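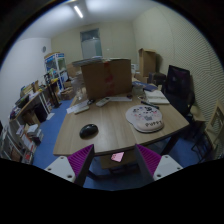
My desk this morning. The mouse pad says PUPPY and I will not be taking comments.

1/ I promised a small thread about wrist pain and learning to use the mouse with my left hand. I am not a doctor, I only do invoices and translations all day. Please read it like a letter from a colleague.

2/ It began in February. Each evening I had a dull ache on the little finger side of my right wrist. By Saturday it was usually gone, so I told myself it was nothing. I told myself this for many weeks.

3/ Then I could not open a jar of Masisetti olives. I gave it to my neighbour's son, who is 13, and he opened it while looking at his phone. The next day I booked an appointment.

4/ The physiotherapist is called Bonifacio Collado and he speaks very slowly, which I liked. He asked me to show him how I sit and how I hold the mouse. I showed him. He was quiet for a moment and then he said "and you do this for 9 hours?"

5/ His advice was quite boring. Keep the mouse close to the body. Do not bend the hand upwards. Let the whole arm move, from the elbow. Stop before it hurts. And give half of the work to the other hand, if I had the patience for it.

6/ I did not have the patience, but I tried. The first day with the left hand was terrible. I closed a file without saving it. I wrote an angry message to Hidayah Manurung, who sits in our other office, and she answered only "use shortcuts".

7/ She is right, so let me pass it on. Before you buy anything, learn ten keyboard shortcuts. I put mine on a paper and learned two each day. Now I touch the mouse much less, with either hand.

8/ About buying things. I tried a vertical mouse from Dekotard and sent it back, my hand is too small for it. Many people love this shape, so borrow one first if you can. My old flat mouse is fine when I hold it loosely.

9/ Wrist rests: Bonifacio says the soft part is for the pauses. When you move the mouse, the wrist should not be pressed into it. I had understood this the wrong way round for years.

10/ A question I get often: should you swap the buttons when you use the left hand? I did not. I share the computer with a colleague on some days, and she would have been very confused. After two weeks my fingers had learned it anyway.

11/ Our accounting program, Calvo, is the hard part. It has one list with 768 customers and no search by town, so you scroll and scroll. I have asked for a filter. The ticket has been open for 108 days - I wrote again yesterday, politely.

12/ How is it now? Mornings right hand, after lunch left hand. The ache comes back when I have a long day in Calvo, otherwise I hardly notice it. The jars I open myself.

13/ If your fingers go numb or you wake up at night from it, please see somebody soon and do not wait like me.

14/ Someone asked for the break timer I use. It is called Hudiditz, the free version is enough. Turn off the gong sound before you use it in an office.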